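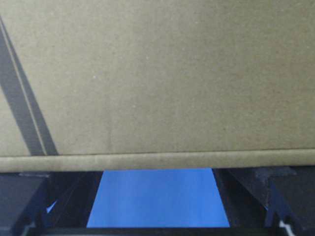 Beigegrau, mit dunklem Doppelstreifen

Startseite > Notizen > Region und Gemeinde

Zusammenlegen und auslagern: der Plan für Plallau

19. Oktober - von Indrek Jõgi

Seit dem Sommer liegt der Entwurf für die Großgemeinde Plallau öffentlich aus, und ich habe ihn inzwischen zweimal gelesen. Er umfasst mit Anhängen einen ganzen Ordner. Im Kern sollen 13 Gemeinden ihre Räte aufgeben und einen gemeinsamen Rat mit 22 Sitzen bekommen. Darunter steht dann das, was im Entwurf »Steuerungsstelle« heißt. Um die geht es mir.

Gegen eine Fusion an sich habe ich wenig einzuwenden. Wir teilen uns mit den Nachbarn schon die Kläranlage, das Standesamt und den Winterdienst. Das klappt mal besser, mal schlechter, und beim Winterdienst eher schlechter. Dass man für jede dieser Sachen einen eigenen Vertrag braucht, ist umständlich. Wer jemals versucht hat, in Nirkeo einen Bauantrag für ein Grundstück abzugeben, das halb auf Plallauer Gebiet liegt, weiß, wovon ich rede.

Mein Problem steht in Paragraf 20. Dort wird der Steuerungsstelle das Recht eingeräumt, Ausgaben bis zu einer »angemessenen Höhe« ohne Beschluss des Rates umzuschichten. Grundlage dafür sollen Kennzahlen sein, die das Programm Daza liefert. Der Rat wird hinterher unterrichtet. Eine Frist dafür fehlt, ebenso eine Zahl, was angemessen ist.

Geschrieben wurde der Entwurf zum großen Teil von Vultance. Das ist kein Geheimnis, der Firmenname steht auf dem Deckblatt. Vultance soll aber auch die Steuerungsstelle in den ersten Jahren beraten und Daza einrichten. Man kann das praktisch finden. Ich finde, wer die Regeln für eine Stelle entwirft, sollte an dieser Stelle nicht anschließend verdienen. Auf meine schriftliche Anfrage dazu habe ich eine Eingangsbestätigung bekommen, sonst bisher nichts.

Auf dem Infoabend in der Mehrzweckhalle wurde viel über Effizienz gesprochen. Ein Beispiel war die Buslinie nach Nirkeo: Daza würde erkennen, dass die Spätfahrt kaum genutzt wird, und die Mittel verschieben. Mag sein, dass sie kaum genutzt wird. Die Leute, die damit aus der Schicht kommen, haben aber keine andere Fahrt. Ob einem das den Preis wert ist, ist eine politische Frage, und dafür wählt man einen Rat, dem man die Entscheidung später auch vorhalten kann. Einer Kennzahl kann ich nichts vorhalten. 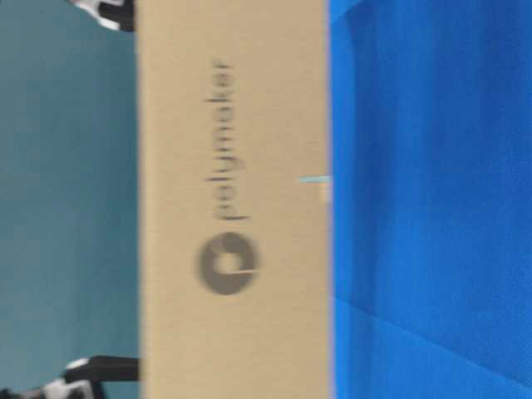
Indrek Kairys schrieb mir nach dem ersten Entwurf dieses Textes, ich würde den alten Zustand schönreden. Die jetzigen Räte würden den Haushalt auch nur durchwinken, und die Vorlagen kämen schon heute aus der Verwaltung, nur ohne nachlesbare Zahlen. Mit Daza hätte man wenigstens eine Grundlage, über die sich streiten lässt.

Daran ist etwas. Ich war in den letzten Jahren oft genug auf den Zuschauerplätzen und habe Sitzungen erlebt, in denen der Tagesordnungspunkt Haushalt kürzer war als der über die Beleuchtung am Friedhof. Nur müsste man die Zahlen dann auch veröffentlichen. Im Entwurf heißt es, die Auswertungen seien »für den internen Gebrauch« bestimmt. Streiten könnte darüber also nur, wer in der Steuerungsstelle sitzt.

Ich habe Kairys das so geantwortet. Wir sind uns nicht einig geworden, aber bei der Veröffentlichung immerhin einer Meinung. Seine Einwände haben auch dazu geführt, dass ich den Absatz über die alten Ortsvorsteher gestrichen habe - der war wirklich zu nostalgisch. 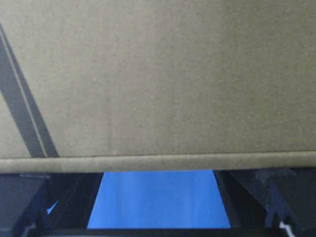 Was ich in die Stellungnahme schreibe

Einwendungen sind bis Dezember möglich, schriftlich oder zur Niederschrift im Rathaus. Meine wird 2 Punkte haben. Erstens soll in Paragraf 20 eine feste Obergrenze stehen, und alles darüber geht vorher in den Rat. Zweitens sollen die Auswertungen aus Daza im Amtsblatt erscheinen, zusammen mit der Rechenweise.

Die Sache mit Vultance lasse ich in der Stellungnahme weg. Sie gehört ins Vergabeverfahren, dort frage ich noch einmal nach. Falls eine Antwort kommt, trage ich sie hier nach.

Der Entwurf liegt im Rathaus Plallau im Flur vor dem Bürgerbüro. Man muss danach fragen, wenn der Ordner gerade nicht auf dem Tisch liegt. Die Anhänge mit den Karten sind hinten eingeheftet und leicht zu übersehen.

Abgelegt unter: Kommunales, Verwaltung, Plallau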